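Skernar Teaching Kit

Remote and hand-guided demonstration for tabletop arms

The Skernar kit lets an operator show a robot arm a task instead of programming it point by point. You either hold the arm and move it through the job, or drive it from a second, smaller arm on your own desk. Both methods record joint positions, gripper opening and camera views to the same file, so demonstrations can be mixed in one training set.

What you get

Leader arm with trigger grip
Wrist camera and bracket
Fixed camera with clamp
Roll-out grid mat
Foot pedal (start, stop, discard)
Recorder software, one seat

The arm and gripper are not included. The bracket fits most two-finger grippers. Check the bracket drawing before you order, as grippers with wide knuckles may need the offset version.
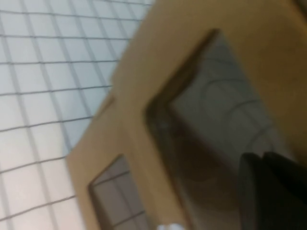

By Refilwe Radebe, applications, Skernar

We test the kit on cardboard more than anything else. It is light, it slides when you push it, and it shows every bad habit an operator has. If you come in too fast the box moves before the fingers close. With a wrist camera you also get blur on quick moves, and those stretches of the recording are less use for training than you might think. Slow down near the contact point. Between contacts you can go faster.

Hand guiding is the easier way to start. Press the release on the arm, take hold above the wrist and move it. Keep your hands out of the wrist camera's view, or the policy will learn from pictures that it never gets at run time. For longer jobs, use the leader arm. It takes most people a morning to get comfortable with it.

The wrist camera sits close to the fingers and sees a small area. Over a big plain panel there may be little in view except the panel itself, and the operator has to judge height from the shadow and whatever edge is showing.
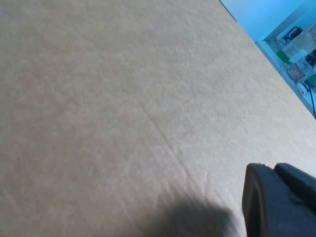 Keep the fixed camera window open next to the wrist window for that reason. The recorder shows both at the same size by default. You can swap them with the pedal held down, or lock the layout in Settings if several people share a station. Depth is the thing new operators get wrong most often, and a second view fixes a good part of it.

Recording

Each demonstration is saved as one episode. Tap the pedal to start, tap again to stop, double tap to discard. The limit is 1025 episodes per project folder. After that the recorder opens a new folder and carries the settings over. Camera exposure should be set by hand and left alone for the whole project.

Clamp the fixed camera before the first episode and mark its position with tape. If it gets bumped, compare the mat lines with the saved reference view and move it back until they match.

Skuvanau, August

Riaan Modise has added a drawer task to the starter set. It uses a small cardboard unit with two drawers, each with a white pull tab and a clear window. The notes that come with it are from the same test bench. 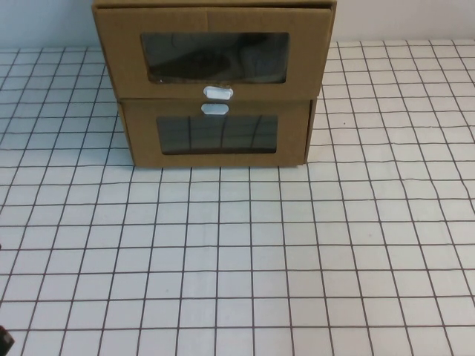 MATHEBULA, August

The pull tabs are small, so line the fingers up with the tab before closing. Start with the lower drawer. The upper one overhangs it slightly, and operators who learn the top first tend to come in too high on the bottom. Put the unit back on the same mat squares for the first 15 episodes, then begin shifting it a square at a time. Record the opening and the closing as separate episodes.

Specifications

Recording rate: 34 samples per second
Leader arm cable: 3 m
Power: wall adapter, included
Mat: flexible, white with dark lines. Lay it flat and smooth out waves by hand.

Ordering and support

Order through Ulotton or ask Lungile Mtshali in sales for a quote. Replacement mats and brackets are sold separately. Setup calls are on Friday mornings with Riaan Hlongwane. Have your arm model and gripper drawing ready when you call.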